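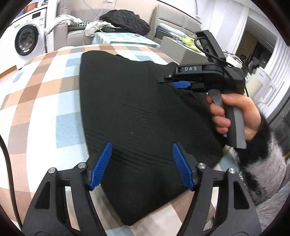
Home | Fixtures | Ladder | Courts | Minutes | Contact

Wemlow Tennis Club
Minutes of the general meeting
Posted 10/10/2004 by Lacey Pickering, Secretary

Present: Intan Tjoa (chair), Begoña Llorente, Danang Tjoa, Lacey Pickering (minutes).
Apologies: Yaowalak Phromma.

1. Minutes of the June meeting
Accepted with one correction. Under item 4, "Court 2" should read "Court 3". Proposed B. Llorente, seconded D. Tjoa.

2. Matters arising
The net post on Court 3 has been re-set. The winder still slips under full tension. D. Tjoa to order a replacement pawl from Yusof and fit it before the doubles round. Center strap height to be checked again afterward.

The request from Etport to move the away match to indoor courts was answered in the negative. Etport have accepted the original venue.

3. Singles ladder
B. Llorente reported 50 active names on the ladder. Seven have not played a challenge since June and will be moved to the inactive list under rule 6 unless they post a result by the end of the month.

Discussion of the challenge range. At present a player may challenge up to three places above. B. Llorente proposed four places for the lower half only. D. Tjoa asked how this would apply to a player on the boundary. Agreed that the challenger's position at the time of posting decides the range. Carried, one abstention.

Disputed result, Court 1: the match was stopped for light at one set all, 4-3. One player claimed the win on games. The rules make no provision for this. Result void, match to be replayed in full - a match tie-break is allowed if both players agree in writing beforehand.

4. Winter team league
Two teams entered. The first team plays in the division with Etport and Sukisa. The second team has no captain. Y. Phromma has said by e-mail that she would do it for home matches only. Left open.

Order of play for home ties will be second singles, first singles, doubles. Visiting captains to hand in their lineup before the coin toss. Late lineups were accepted twice last season and this is not to be repeated.

5. Balls and equipment
Current stock is 18 cans. L. Pickering estimated that the league and ladder together will use more than this before the new year. Purchase of pressurized balls approved up to a limit of $470. Practice balls to stay as they are.

Used match balls go into the practice hopper after one match and are to be marked with a pen. Several unmarked balls were found in the hopper.

6. Court surface
Cracking along the Court 2 baseline, north end, has lengthened. Filler was applied in June and has lifted at one side. I. Tjoa to get a written quote for cutting out and patching. No resurfacing this season.

Court 2 remains open for practice. Ladder matches on it only by consent of both players.

7. Any other business
The booking sheet now runs to 9 p.m. Lights go off at 9:15.

D. Tjoa asked that foot faults be called in league singles. Referred to the captains.

8. Next meeting
To be set by e-mail once the league dates are confirmed.

Actions
D. Tjoa - pawl for Court 3 winder, strap height
B. Llorente - inactive list, revised rule wording
L. Pickering - ball order
I. Tjoa - quote for Court 2, second team captain

Get club news by e-mail. Enter your address to join the newsletter list. You can unsubscribe at any time.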